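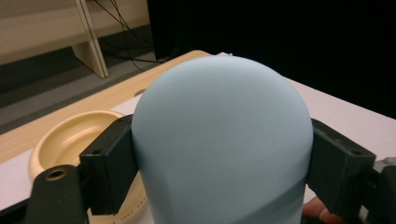
Are home robots ready for kitchen chores yet?

falley_mike
Posted Sunday, January 2, 2022
My wife wants to know if we should hold off on replacing the dishwasher because "a robot will do it all soon." I told her no. What's the real state of things? I mean picking up cups and bowls, wiping the table, putting stuff away. The vacuum we bought in September for $427 does fine on bare floor and quits at the rug.

torque_spec
Replace the dishwasher. A gripper with two flat fingers can hold something round and smooth if it squeezes both sides evenly. That part is old news. The trouble is the next 12 things: finding the cupboard, opening it, seeing that the shelf is full, moving a plate over.

Lemura
I'd say it's further along than that. A lot of the recent work has a person holding the gripper by hand and doing the chore, and the machine learns from the recordings. Nobody has to program each cup.

torque_spec
Learns that cup on that table. Put a wet glass in a dark sink and see how it goes.

Lemura
A shallow dish with a thick rim is a good test, too. You can't just close on the sides, you have to come in over the edge. I've seen that done cleanly more than once.

press_line_2
I run a small shop in Sandosville. We have one arm loading a press and it has been solid for two years — same part, same spot, every time. We tried it on a mixed bin and went back to doing the bin by hand. A kitchen is all mixed bin.

oldgrout
What does one of these cost? If it's under $2,000 I'd put up with slow.

press_line_2
Ours was a lot more than that, and the fence around it wasn't free either.

Lemura
Fair about the bin. I still think clearing a table is close. Loading a dishwasher properly, not yet.

falley_mike
OK, buying the dishwasher. Does anyone have a model that's quiet? The kitchen is right next to the bedroom.

oldgrout
Look for the decibel number on the spec sheet and get the lowest one you can afford.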